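Inilmont opens orders for Ellent, a serving arm for soup counters and canteens

6/19/21

Inilmont is delighted to announce that Ellent, its countertop serving arm for buffets, canteens and hotel breakfast rooms, is now open for orders. The first units will go out to kitchens that joined the waiting list in April, and new customers can book a site visit from today.

Ellent was built for one of the busiest corners of any self-service restaurant: the soup and porridge station. It picks up a ladle, fills a bowl and puts the ladle back, and it works with the counter a kitchen already has. There is no need to rip out a worktop or buy special pots. An engineer fixes the arm, teaches it where each well sits, and stays for the first service.

"We started with soup because soup is hard!" said Hiếu Doãn, head of product at Inilmont. "It moves, it drips, and every kitchen has a different ladle. My team tried 19 of them before we were happy with the grip, and we still get excited when somebody sends us an odd one." 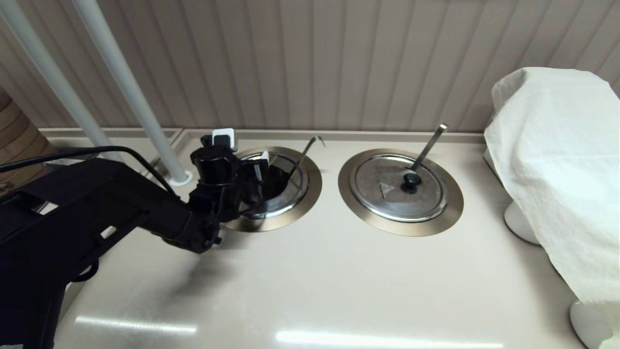

Reaching into a pot well is the part of the job that took the longest to get right. The arm has to come in over the rim, find the handle and close on it while keeping clear of the sides. Shiny surfaces make this harder, and a polished steel interior with a bronze-toned rim, like the left-hand well, throws back plenty of light. The neighbouring well has its lid on and its ladle handle standing up at a slant, so the software must also tell one handle from another on a fairly crowded counter.

Ellent runs on Drakura, Inilmont's own control software, which kitchen staff use from a tablet. Portion size, serving speed and the order of the wells can all be changed between services. Drakura can store 168 counter layouts, handy for hotels that set up differently for breakfast and dinner.

The Bạch restaurant group has been trying Ellent at one of its lunch counters, where it served 500 bowls during the trial.

"The cooks were curious from the first morning," said Khải Đào, kitchen manager at Bạch. "I'd like it to be a bit quicker with thick soups, and Inilmont is working on that. For broth it's lovely to watch."

Each order includes the arm, the gripper, a Drakura licence, fitting and a day of staff training. To arrange a site visit, please contact Howard Ashworth in the Inilmont sales office. Press questions should go to Tài Trịnh.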